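The Inside of the Beige Years

An old office computer is the least loved object in any building, including the building's own carpet. It has spent a decade under a desk being kicked by dress shoes. It knows what everyone had for lunch, because it inhaled most of it. And when it is finally replaced, it goes to a closet, where it waits for someone to have an opinion.

At Olberg, the former shoe warehouse where Daiane Honorato runs her refurbishing shop, the opinions come in by the pallet. The April delivery was 319 machines from an insurance company that had merged with another insurance company and found itself with two of everything. Honorato walked along the stacks with a clipboard and the expression of a woman choosing a melon.

"People think the old ones are junk," she told me. "Then they try to open a new one."

She has a point. My own laptop is sealed like a pharaoh. The towers at Olberg were built by engineers who assumed that somebody would someday want to get in. Lift the side off and you find latches and levers, many of them in a color that means "pull me," and a drive cage the size of a toaster that you can get out of the way if you speak to it firmly. Memory comes out when you press the clips at the ends of its slot. It goes back in with a crunch that no first-timer has ever believed was correct.

I was allowed to try. I put the first stick in backward, or would have, had the notch not been smarter than I am. The second went in with the crunch. I apologized to it.

The processor is another matter. You raise a little lever, you swing up a metal plate, and there is the socket, a patch of contacts so fine that Honorato makes visitors take off their scarves. The chip is set down flat and level. It isn't pushed. I asked what happens if it's pushed, and she pointed to a shelf of motherboards labeled Duneck, after a former colleague who pushed.
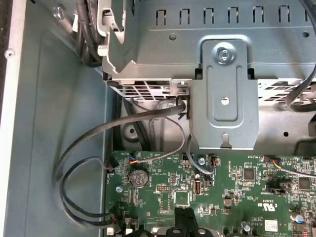
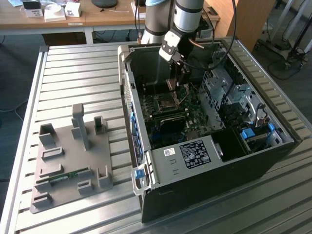
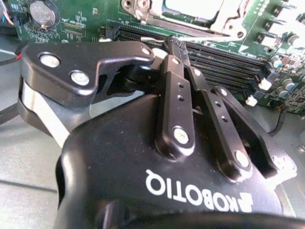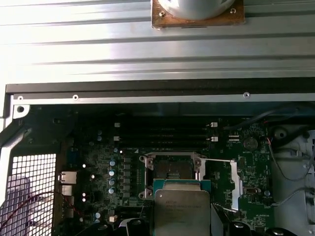

Of the April pallets, 211 were good enough to go out again, and most of those went to the Selvanayagam Learning Center across the river, where they will be kicked by sneakers for a change. The others give up their memory and their power supplies and whatever else still has some life in it. The screws go in a coffee can. There are several coffee cans. I was advised not to ask about the system, and when I did, it took twenty minutes.

Honorato learned all this at a repair counter called Jestero, which sold phone cases in front and did the real work behind a curtain. She misses the curtain. Customers at Olberg like to watch, and they like to offer theories about what's wrong, usually a virus. "It's dust," she says, before they've finished. She keeps a brush in her back pocket the way other people keep a comb.

Before I left she sold me a tower for my mother-in-law, who wants to do her taxes and look at birds. It weighs as much as a bird feeder full of wet sand and it has a power button you can find in the dark. I carried it to the car myself, with the side panel held on by 3 screws out of the second coffee can.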